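Site: Ferrand Street, rear storage and packing rooms, ground floor and mezzanine
Inspection type: general safety, storage and egress
Inspector: Bernadette Aubert
Accompanied by: Olumide Idahosa (building lead)
Month: May

Status codes: **P** pass, **C** pass with comment, **F** fail, **N** not inspected. An F item needs a named owner before the form is closed. A C item carries over to the next inspection and becomes an F if the comment still applies.

## 1. Exits and routes

- [x] 1.1 Rear door opens from inside without a key. **P**
- [x] 1.2 Front door opens from inside without a key. **P**
- [ ] 1.3 Main aisle clear to full width. **F**
 Two flat-packed Grarik cartons leaning on the east wall narrowed the aisle. They were moved during the visit. The item stays F, as the same finding was recorded last time with different cartons.
- [x] 1.4 Exit signs lit. **P**
- [x] 1.5 Emergency lights hold for the test period. **C**
 The unit over the mezzanine stairs was visibly dimmer than the others after 18 minutes. Battery date on the label is unreadable. Replace the battery and write the new date in paint marker.
- [x] 1.6 Stair treads and nosings secure. **P**
- [ ] 1.7 Handrail secure on both sides. **F**
 Lower bracket on the left side has one screw missing and one turning freely in the wall. Needs a new anchor. Filler and the old screw will not hold.

## 2. Fire equipment

- [x] 2.1 Extinguishers present at marked points. **P**
- [x] 2.2 Gauges in the green. **P**
- [x] 2.3 Service tags current. **C**
 Tag on the packing room unit is current but attached with string and turned to the wall. Refit with a tie, face out.
- [x] 2.4 Smoke alarms sound on test. **P**
- [x] 2.5 Clearance below ceiling heads. **C**
 Top row of the west rack is within the limit by a small margin. Mark the limit with tape on the upright so it can be checked from the floor.
- [ ] 2.6 Alarm panel log filled in. **N**
 Log book was with Kwok-wai Liu off site. He will send copies of the last two pages.

## 3. Electrical

- [x] 3.1 Panel door closes and latches. **P**
- [x] 3.2 Clear space in front of panel. **P**
- [x] 3.3 Circuits labeled. **C**
 Circuit 7 is labeled "mezz?" in pencil. Traced during the visit: it feeds the mezzanine outlets and the label printer. Relabel.
- [ ] 3.4 No power strips plugged into power strips. **F**
 One pair found under the Sketora label printer. Second strip removed and tagged out. The printer and its charger now share the wall outlet, and the desk fan has no supply until an outlet is added.
- [x] 3.5 Cords free of cuts and tape repairs. **P**
- [x] 3.6 GFCI outlets trip and reset. **P**
 Both outlets at the sink tested with the button and with the plug-in tester.

## 4. Shelving and small storage

- [x] 4.1 Racks anchored to wall or floor. **P**
- [x] 4.2 Load labels posted. **C**
 Label missing from the Pilum rack, bays 2 and 3. Maker's sheet is in the office binder. Until new labels are up, use the lower figure on the sheet for both bays.
- [x] 4.3 Heavy items between knee and chest height. **P**
- [x] 4.4 No items overhanging the shelf edge. **P**
- [x] 4.5 Shelf clips fully seated. **C**
 One clip in bay 4 was upside down. Corrected on the spot. Check the rest of that bay, as it was assembled at the same time.
- [x] 4.6 Small loose items kept in boxes, with lids on where a lid exists. **C**
 Clear boxes are preferred for shelf compartments. Coins and small metal pieces need a closed container of their own. They end up on the floor when a box is pulled forward, and on this floor they are a slip hazard.
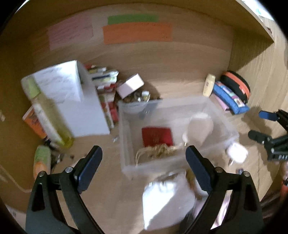
- [x] 4.7 Step stool available, feet intact. **P**
- [ ] 4.8 Ladder inspected and tagged. **F**
 No tag. Rails and rungs sound, one foot worn through to the metal. Out of use until the foot is replaced. Owner: Marius Grecu.

## 5. Containers and substances

- [x] 5.1 Cleaning products kept apart from food and drink. **P**
- [x] 5.2 Safety sheets available for all cleaning products. **C**
 Sheet for the floor degreaser is an old version. Folasade Usman to print the current one.
- [x] 5.3 Spray bottles labeled with contents. **P**
- [x] 5.4 Jars and tubs carry a label that can be read. **C**
 Applies to personal items left in shared areas as well as to stock. Small print is accepted if the product name is clear and the contents match it. A reused jar must have the old label covered or removed, and the new contents written on the side. Writing on the lid does not count, because lids get swapped. 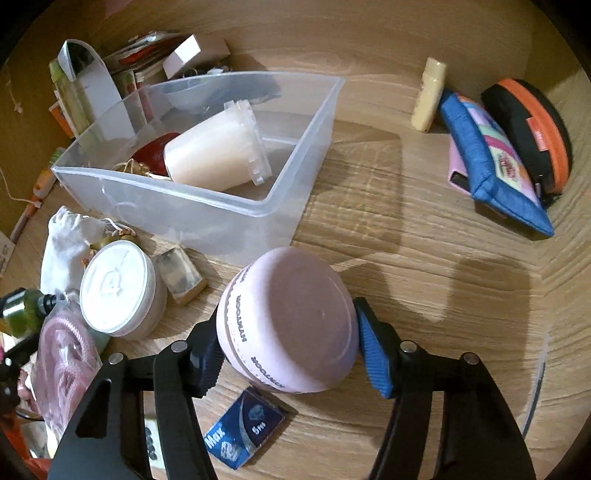 Anything that fails this goes in the hold bin with a dated tag and is discarded if not claimed by the next walk-through. The hold bin had two items in it, both tagged.
- [x] 5.5 No containers stored above eye level without a tight lid. **P**
- [x] 5.6 Spill kit complete. **C**
 Absorbent pads low. Gloves present, one size only. Reorder both.
- [x] 5.7 Oily rags in the lidded metal can. **P**

## 6. Floors, lighting, general

- [x] 6.1 Floor free of holes and lifted edges. **P**
- [x] 6.2 Mats flat. **C**
 Corner of the rear door mat curls. Turned over for now. Replace before winter.
- [x] 6.3 Work lighting adequate at benches. **P**
- [x] 6.4 First aid box stocked and in date. **P**
- [ ] 6.5 Hot water at sink within limit. **N**
 Thermometer battery dead. To be done with the alarm log.
- [x] 6.6 Waste removed daily. **P**

## Open items

| Item | Action | Owner |
|---|---|---|
| 1.3 | Mark aisle edge on floor, assign a bay for flat cartons | Idahosa |
| 1.7 | New anchor and screws, lower left bracket | Grecu |
| 3.4 | Quote for added outlet at printer | Idahosa |
| 4.8 | Replace ladder foot, tag ladder | Grecu |
| 2.6, 6.5 | Complete on return visit | Aubert, Liu |

Note on 1.7: the upper bracket was pulled by hand and did not move. Stairs may stay in use with the right-hand rail. If the left rail comes off the wall at any point before the repair, close the mezzanine and call the office.

Form to be kept in the binder with the previous one behind it.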